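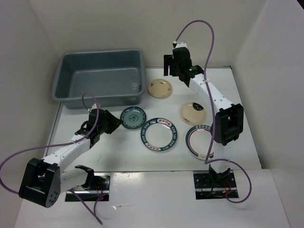 Shoes, Socks and Good Intentions: a project report on home exercises after ankle sprain

Group 4: Dong-geon Yeom, Ha-neul Joo, Siriporn Suwannarat
Supervisor: Lwazi Mabuza

Why we did this

Every patient with a sprained ankle who comes through the Kudport teaching clinic goes home with a sheet of exercises. Every one of them promises to do them. We have all made the same promise to dentists, so we went in with modest expectations.

The question was a small one. Do people keep up their exercises better with the standard printed sheet, or with a sheet plus one short phone call in the second week? The call was Ha-neul's idea. Dong-geon wanted an app, and was asked who was going to write it.

Who took part

The clinic saw 161 people with a first or second sprain while we were recruiting. We wrote to all of them. Most didn't reply, a few replied to ask about parking, and 13 ended up in the study. That is a poor return on a lot of envelopes, and we would like it noted that we licked them ourselves.

Seven people got the sheet alone and six got the sheet and the call. We drew names to decide who went where. The age spread was wide, and the causes of injury included five-a-side, a kerb, a different kerb, and a wedding.

What they were asked to do

The programme came from the clinic's own handout and ran for six weeks. We changed the order and made the print bigger.

1. Ankle circles, sitting down, ten each way, morning and evening.

2. Calf stretch against a wall, back heel flat, held while you count slowly to thirty. Most people count quickly to thirty.

3. Heel raises on both feet, holding the back of a chair, moving on to one foot when both feet feels easy.

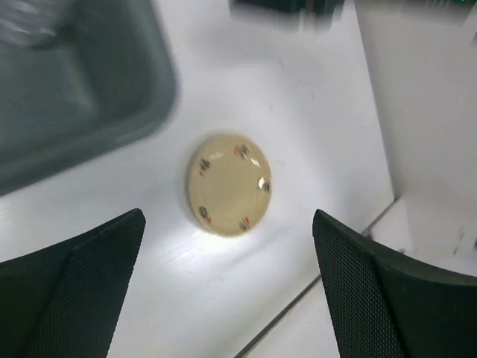
4. Standing on one leg with eyes open, near a worktop. Several people told us they did this one while brushing their teeth, and it had by far the best record of the four.

How we measured it

Everyone kept a diary. Siriporn designed it, with a tick box for each exercise and a line for comments. At the start and the finish we also did a single-leg balance test and a knee-to-wall test, where you measure how far the toes can be from the wall with the knee still touching it and the heel down. Dong-geon did all the measuring so that any mistakes would at least be the same mistake.

The diary has an obvious weakness. One came back completed in a single pen, at a single slant, with every box ticked, including two days after it had been handed in. We kept it in, as we had no rule for throwing it out, and have written such a rule for next time.

What we found

Between them the 13 diaries recorded 685 completed sessions. The call group accounted for 370 of those and the sheet group for the remaining 315, even though the sheet group had one more person in it. This looks like a point in favour of the telephone.

It is a soft point. The groups were tiny, and the over-ticked diary belonged to somebody who had been called. Take that person away and the gap shrinks a good deal – it doesn't vanish, but we wouldn't bet the clinic's phone bill on it.

Balance got better in both groups, as you would hope six weeks after a sprain whatever anybody posts through your door. Knee-to-wall distance also improved, with nothing to choose between the two.

The comments line was more useful than the ticks. People stopped for dull reasons: the ankle felt fine, the sheet was under something, the children were off school.
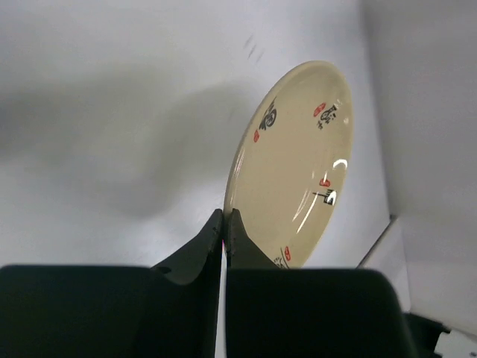
Two people said the stretch hurt at the front of the ankle and they had quietly dropped it. Neither had told the clinic. Both were in the sheet group, and a call would at least have given them the chance to mention it.

What we would change

Recruit in person, at the desk. Start the diary on the day of the appointment instead of a week later. Have somebody outside the group do the final measurements, blind to who had been called. Lwazi suggested all of these in June and we have the email.

We would also follow people for longer, as six weeks says nothing about whether they sprain the same ankle again.

Thanks

To Do-yoon Ko for the use of the phone and the desk it sits on, and to our 13 participants, even the one with the very tidy pen.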